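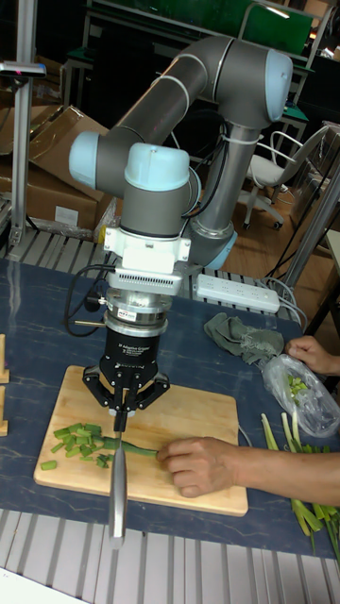 The comment that reopened the ticket asked whether the bags were at fault at all, or whether the spring onions were already going in damp and the bag was only where it showed. The same comment said the cut pieces smelled sour on the second morning and that the ones at the bottom of the bag had gone glassy.

Ticket status: reopened
Component: cut spring onion, bagged, chilled
Site: Bråten, prep table
Reported by: Kirkedis kitchen
Severity: medium

Symptom

Cut spring onion stored overnight in clear plastic bags has liquid in the lower corner by morning. Green parts darken first. White parts hold up better but pick up the smell. The fault appears in most bags, not all, and it is worse in bags filled late in the session. Secondary complaint: some pieces are not fully separated and come out of the bag in short chains, joined by a strip of skin.

Already tried before the ticket reached support

Changed to a thicker bag. No difference.
Left the bag open in the Flamus cabinet. Less liquid, but the pieces dried at the edges and the rest of the shelf smelled of onion.
Turned the cabinet down one step. No difference to the liquid, and the back row froze.

Cabinet

Logged the Flamus overnight with a separate thermometer on the middle shelf. It sat at 4 °C and came back to that within 17 minutes of the door being opened. The display agreed with the thermometer. Door seal checked with a strip of paper on all four sides, grips evenly. Closed as a cause. Setting returned to where it was before the ticket.

Bag

Filled one bag with water, sealed it, hung it over the sink for 25 minutes. No leak. Repeated with a bag from the older box, same result. The liquid is coming out of the onions or going in with them.

Washing

The written method says wash, shake, cut. There is no drying step. A bunch washed and shaken by hand still carries water inside the leaves, where they fork from the stalk, and shaking does not move it. Split one leaf lengthways after shaking and water ran out along the board. This is the most likely source and accounts for the green parts failing first.

Test A: washed, shaken, cut, bagged.
Test B: washed, stood root end up in a colander for 10 minutes, patted with a clean towel, cut, bagged.
Test C: as B, with a folded sheet of kitchen paper in the bag.

Result on the second morning: A had liquid in the corner and the sour smell. B had slight misting on the inside of the bag and no smell. C had no misting and the paper was damp to the touch. C also lasted one further day before the green parts began to soften. 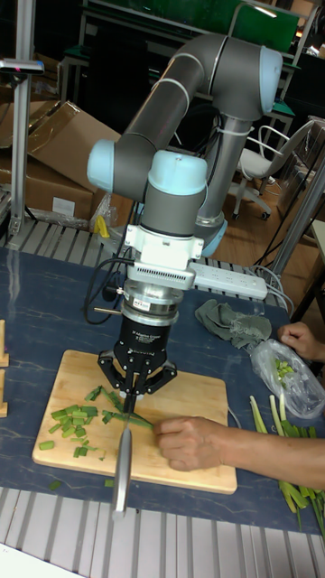
Table layout was checked next, on the grounds that a drying step is wasted if dried and undried stock end up together. The present arrangement keeps everything within reach of the board. The bundle of whole stalks lies on the table just below the bag of cut pieces — there is no tray or divider between them. Anything that drips from the bundle can run under the bag and be carried into the cabinet on the outside of it. A few cut pieces also sit off the board, on the tabletop, and the method does not say what happens to those. Amended: whole stalks go on a tray, bag moves to the far side of it, pieces that leave the board are discarded and not swept into the bag at the end.

The table cloth question came up in the same comment thread. Cloths used for wiping the surface should not be used for patting the onions dry. Clean towel or kitchen paper only, and a fresh one for each bunch.

Cut quality

The chains were reproduced without difficulty. Three stalks side by side, held flat, cut well. With the stalks crossed, the upper one is cut through and the lower one is left hanging by the outer skin. A blunt edge makes it worse, but a freshly sharpened knife still did it when the stalks were crossed. Checked the board for hollowing with a steel rule: flat across the width, slight dip along the length, not enough to explain the fault.

Fix: trim the root ends level, lay the stalks parallel, hold them down close to the knife and do not stack. Run the blade to the board on every cut. Separate any chains before bagging, as they trap water between the pieces.

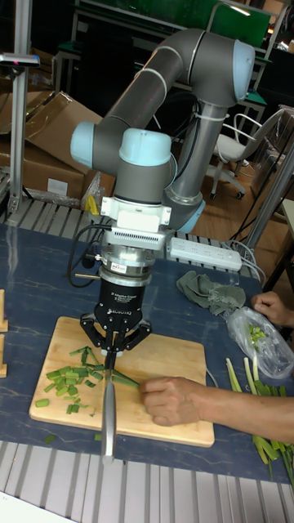 Bendik Ljungberg
Prep and Storage Support, Dosadetti

Follow-up after the amended method had been in use through September. Liquid in the bag is down to misting in most cases. Two bags still failed. Both had been filled to the top and pressed flat to get the air out, which bruises the green pieces and starts the same fault by another route. Half full is the limit. Squeeze the air from the neck only, then fold and seal.

A hand closed round the top of a filled bag is fine for moving it. Lifting it from underneath, with the weight on the fingers, is not.

Open item: Kirkedis would like to know whether the white and green parts can be bagged separately. They keep for different lengths of time, so it should help, but it doubles the number of bags on the shelf and the labels would need changing. Not tested yet.

Open item: kitchen paper is not on the Bråten stock list. Requested.

Ticket stays open until the label question is answered.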